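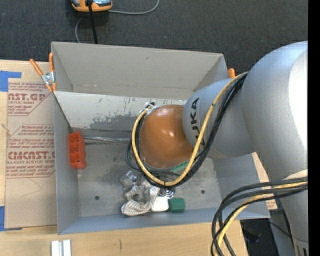 Bus 25 from Votville, is it really going??

marrowfat
just seen a notice taped up in the shelter at Votville top end. 25 to Fluresthorpe "under review" from August. no detail, no phone number, one line about passenger numbers and a web address that doesnt load. Anyone know more? I use it four times a week and my mum uses it for the hospital.

tinribs_dave
Been coming for years. They cut the evening one, then moved the morning one so it misses the train, then act shocked that fewer people get on. Seen it before with the 8.

Hollybank
The 8 wasn't cut, it was merged. Still runs, just goes round by Flilta first.

tinribs_dave
Merged, cut, whatever. Used to take me 20 mins to get to work and now I drive. That's a cut.

pennyloaf
Can I be the unpopular one. I've been on the 25 mid morning and it's me and the driver. Lovely driver. But it's a full size bus going up that lane for one person with a bag of onions. There has to be a cheaper way of doing it.

marrowfat
you want to try the ten past eight. standing from the school onwards

pennyloaf
Right so keep the ten past eight and do something else with the rest. That's all I'm saying.

Vasanthi Mollah
Hello all, I did the leaflet round for this last time so I've still got the paperwork. What I know so far —

The review is all the routes on the Fluresthorpe side, the 25 is one of them. Comments have to be in by the end of August. You can do it by letter or at the library, they have the forms behind the desk, you do have to ask for them. Last time we got 2756 signatures over the whole valley and they kept the Saturday service, so it's worth doing. Individual letters count for more than a petition though. I was told that to my face.

If you write, say what journeys you make and at what time. "I am disgusted" goes in one pile and "I catch the 10.40 to get to my blood test" goes in another.

Hollybank
That's really useful thanks Vasanthi. Is it the Fluresthorpe library or ours?

Vasanthi Mollah
Both. Ours shuts for lunch.

grebe
2756 sigs and they kept ONE day. They lost us the Sunday in the same round. Not having a go but I wouldn't call it a win

Vasanthi Mollah
I never said win. I said it was worth doing.

grebe
fair

tinribs_dave
What gets me is the Pintér lot. Whole new estate going up past the garden centre, 200 houses, and the planning bit said "well served by existing public transport". It's on the boards! Well served by what? You can't put that on a sign and then take the bus off.

pennyloaf
Now that IS a good point. Did anyone keep a copy of the planning thing?

tinribs_dave
Somewhere. Will look tonight

Xiaoyan Fu
We bought on the Pintér estate, moved in spring. We only have one car between us and the bus was half the reason we picked it. Brochure says 25 every hour. Had no idea about any review, no notices at our end at all. I have the brochure and can scan the page if it helps.

marrowfat
yes please!! and welcome

Xiaoyan Fu
Thank you :) also it is not every hour, I have found. There is a gap after 1pm you could have a long nap in.

Hollybank
The gap is driver changeover. It's been there since the depot moved to Flilta. If they sorted that out the afternoon numbers would go up straight away, I know three people on my road who'd come back from town at two if they could, but they can't so they get a lift in and a lift out.

pennyloaf
Has anyone thought about one of those ring-up minibuses? My sister has one where she is. You book the day before, it comes to the end of your road. Half the size, does the lanes fine.

grebe
my dad's village got one of those. Great until you need to come HOME from something and you don't know when you'll be done. Hospital running late, bus gone, taxi 25 quid. He gave up on it

pennyloaf
She's had no trouble with hers. Depends who runs it I suppose.

grebe
and whether your ill or going for a coffee

pennyloaf
That's a bit sharp.

grebe
sorry. long week. I just think once the proper bus goes it doesn't come back, and the minibus is the thing that makes it look ok

marrowfat
going back to the letters — does it matter if you're under 18? my son gets the ten past eight to college and he's quite worked up about it

Vasanthi Mollah
Get him to write. No age on the form that I remember. Have him put the name of the college and what time his first class is.

tinribs_dave
Found the planning thing. It's worse than I said, it names the 25 AND the 8, "frequent". Frequent!! Will drop a photocopy at the library for whoever wants it, ask at desk, it'll be in a brown envelope with bus on it

Hollybank
Good man. I'll do a letter tomorow about the afternoon gap. Pennyloaf would you put in about the smaller bus idea? Might as well have it in there as well, they can run a small bus on a timetable

pennyloaf
I would back that. Small bus, same times. Yes ok I'll write.

Xiaoyan Fu
Scan done. Page 8, the map with the little bus on it. I can print a notice for our end too, there is a board by the bins. What should it say?

Vasanthi Mollah
Keep it short. Route number, end of August, where the forms are. Don't put my phone number on it please, I had calls at all hours last time.

marrowfat
went in to ours at quarter to one. shut for lunch. you did say

Recent topics
Hedge on Mill Lane, whose job is it
Lost: grey cat, Votville top end, answers to nothing
Flilta show entries, can you still get a form
Bin day changed again?
Anyone recommend a chimney sweep
Fluresthorpe pool opening times

We use cookies to keep you logged in and to count visits. By carrying on you agree to this. Cookie settings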